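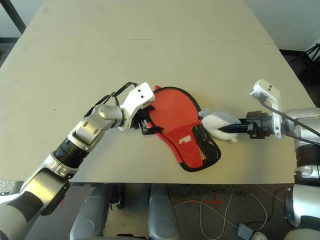

We went to the Wiltgate Christmas in July fair on 10th July, mostly because I wanted to get ahead on stocking stuffers and my sister wanted a mince tart. The doors opened at nine and there was already a line back to the bus shelter. Admission was $4 for adults and free for kids under 12. Bring cash for that part, as the card machine at the door was down the whole time we were there.

The hall had 157 tables this year according to the floor plan they hand out. Last year I don't think it was even close to that. Handmade ornaments and knitting were along the left wall, baking was at the back near the kitchen, and the middle rows were a mix of everything else – candles, wooden toys, wreaths, dog sweaters. The aisles are narrow. We had the stroller with us and got stuck twice behind people looking at quilts.

I had three things on my list: advent calendar fillers, matching pyjamas and something for the kids' teachers.

The fillers were easy. Table 17 had a bin of small things at a dollar each, including erasers, bouncy balls, mini puzzles and little tins of putty. I bought enough for both kids and a few extra in case something gets lost before December, as happened with the whistles. The woman running it wraps them for another $5 if you leave them with her for half an hour. I didn't bother, but I saw several people picking up full bags.

Pyjamas were less successful. Noltach had a double booth with the red plaid sets we bought two years ago, but only in baby sizes and men's extra large. They said the full range will be online in the fall.

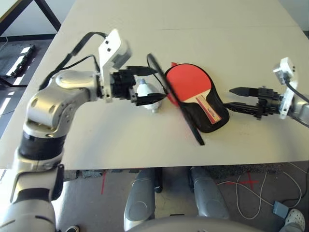
For the teachers I ended up with hot chocolate jars from Piras. They come in plain, mint and candy cane, and you get a wooden spoon tied to the lid. $9 each or three for $24. We tried the samples and Alex liked the mint best, so we got two of those and one plain. They keep until January if you don't open them.

Lunch was in the side room. Turkey on a bun, gravy, a scoop of stuffing and a drink for $12. It was fine. The stuffing was better than mine. The mince tarts sold out before noon and my sister had to settle for shortbread.

There was a kids' craft corner run by Keegan Dhillon, who also organizes the vendor side. Ours made clothespin reindeer and were happy there for more than 17 minutes, a long stretch for them. Santa was in shorts and a straw hat. Photos were by donation and you take them on your own phone.

I asked Keegan about the November fair and he said it will be in the same hall, with the same hours, and that table bookings are already open. Parking is the main problem. The lot was full when we got there and we left the car behind the arena, a ten-minute walk with bags. Next time I'll leave the stroller at home and bring the wagon.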